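A Morning at the Onishi Lab in Rimisville

On 8/19/20 I drove out to the Onishi lab for its open morning. The lab teaches two-armed robots by remote control, and most of the teaching is now done in simulation. 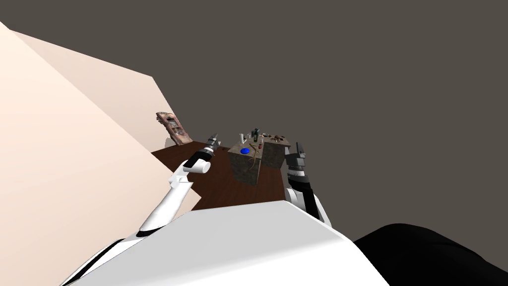 The simulated robot at the two stone tables, both grippers empty.

Aoi Oda ran the demo. She held a controller in each hand, and the arms on the monitor followed her. The task that day was picking up the blue dish on the front table and setting it down again without touching the green bottle. Each run is saved, and the good ones are used for training. The set for this task had 809 runs in it when I visited, and they want 1000 before they train again.

Visitors got a turn. Mine took 23 tries before I had the dish off the table. The hard part is depth, and I kept closing the gripper too early. Mitsuko Sekiguchi, who was next in line, did it in nearly half that.

The software is called Vesa. The next open morning is in January, with room for 50 people. Parking is behind the building, and you sign in at the side door.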